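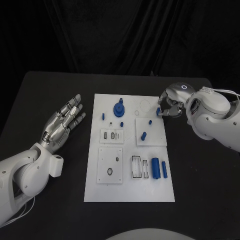 **Useleo Community > Automation > Kits and Training Boards**

# Bestari assembly board as an acceptance test for two-arm work: is it worth the price?

**flatfile_tn**

We are evaluating the Bestari assembly board for a two-arm humanoid cell. The quote from Boutros is $1,000 for the board with one set of blue parts. A spare parts pack is $69. Jillmont has quoted separately for a setup service that covers board registration, a starter program for both arms, and a day on site.

The application is small-part kitting and light insertion. There are no threaded parts and nothing heavy. Management wants a repeatable test we can run at acceptance and again after every firmware update, and I have been asked whether a bought board is any better than a plate we machine ourselves.

What I need to know:

- How far the board can be trusted as a position reference, given that it just lies on the table.
- Whether the upright pegs stand up to repeated pinching by metal fingers.
- Whether the Jillmont service is needed if we already have someone who can write the motion program.

The data sheet covers outside dimensions and little else. It lists peg and hole sizes without tolerances. I asked Boutros for a drawing in December and was sent the same data sheet again.

Our table has a fabric cover, which I suspect matters. I can remove it, but the glare from the bare top causes trouble for the head camera.

---

**kerf_and_shim**

I have run this board on two cells. I paid for it both times, so take that as a partial answer.

Position reference: treat it as poor until you clamp it. The board has no locating features on the underside. On a fabric cover it creeps when an insertion jams, and the creep is mostly rotation. We put two dowel pins through a subplate along one long edge and a toggle clamp on the opposite corner. If you want to keep the cover, cut it out under the board.

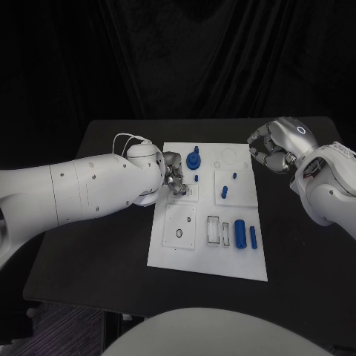
Insertion force is where the kit earns its price, and also where most of the complaints come from. The small rectangular plate is the tightest fit on the board. Bring the peg in straight, and it seats with very little load. Bring it in with a couple of degrees of tilt, and it wedges. When the left hand is pressing a small blue part down toward that plate and the other hand is up past the far-right corner, nothing is holding the board at all, so whatever side load you generate goes straight into moving it. Either clamp the board, or have the idle hand brace the opposite edge during the push. Bracing costs cycle time and needs a force limit of its own.

Set the approach like this:

1. Register the board from the printed outlines and the corner points of the plates. Do not register from the pegs. They lean.
2. Hover above the hole and correct for tilt at the wrist before descending.
3. Descend on a force threshold. A fixed depth will eventually crush something.
4. On contact, run a small spiral search before adding load.
5. Release, retract straight up, then move sideways.

Peg wear: we inspect at 500 cycles and replace at 1,000. The wear appears first as flat spots where the fingertips close, then as a peg that rotates in the grip during descent. With bare metal fingertips you will see it sooner. Thin rubber caps helped us, although they add some compliance you have to tune around. 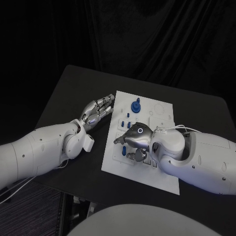 The second cell gave us more trouble with reach than with force. With its large shell segments, the right arm covers a good part of the board from the head camera's point of view whenever it works on the near side. Any program that depends on seeing a feature at the moment of insertion will fail there. Take your measurements with both arms withdrawn, store the poses, and use finger contact for the final correction. We also reordered the sequence so the far side is done first.

Route the arm cables before you teach anything. A cable lying across the work area will brush a standing peg sooner or later, and a knocked peg means a failed run that says nothing about the hand.

On machining your own plate: the machining is cheap, and the time goes into documentation. With the Bestari board you can at least compare results with other sites that own the same revision. Check the revision on the packing slip. Ours were both the second revision, and I am told the first had looser holes.

---

**ohm_on_the_range**

Don't bother with the spare pack, just print the pegs. Works fine for us. We skipped Jillmont too.

---

**kerf_and_shim**

Printed pegs are usable for teaching. I would keep them out of acceptance runs. Ours came off the printer slightly oversize and out of round, and the small plate showed it right away. If you do print, measure each one and record it with the run.

---

**torquelimit**

I can answer the Jillmont part. We bought the full service for one cell.

The registration work was good. The technician arrived with a written procedure, left it with us, and checked it against our own probe data. The starter program was less useful. It runs one arm at a time and parks the other with its hand open beside the board. That avoids collisions and tells you very little about two-arm performance. If your application needs handovers between hands, you will be writing that yourself. 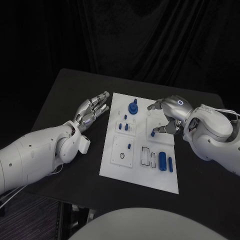

The parked hand can also be brought in much closer than their default. We reduced the clearance in small steps until the idle hand could reach the parts on its own side without a long travel move, and the total run got noticeably shorter. Do this at low speed, with the force limits set low on both arms.

Some further points from our acceptance file:

- The square plate is easier than the small rectangular one. Report the two separately. A combined success rate hides the result you care about.
- The larger cylinders lying flat are a regrasp test more than an insertion test. Our hands could pick up the thick one reliably. The thin one rolled in the fingers until we changed the approach angle.
- Log finger current along with wrist force. After one firmware update our forces looked normal and the finger current had gone up by a large margin. We would have missed it with the wrist sensor alone.
- Fix the lighting. A dark backdrop and a dark table make the board edge easy to find, but the thin printed outlines on the white surface wash out quickly if the overhead light is too strong.

If you have a competent programmer, ask Jillmont to quote registration only. They did that for our second site. It is not on the price list.

---

**flatfile_tn**

Thanks. We are ordering the board and two spare packs, and I have asked Jillmont for a registration-only quote. The subplate with dowel pins is being drawn up now.

One follow-up for kerf_and_shim: did you drill the board for the pins, or locate against the outside edge? I would like to avoid voiding the exchange terms.

---

**kerf_and_shim**

Outside edge. Two pins on the long side, one on the short side, clamp on the diagonal. No holes in the board. Lightly deburr the edge first, as both of ours had a small lip on the underside.

*Thread last edited 2 January 2021*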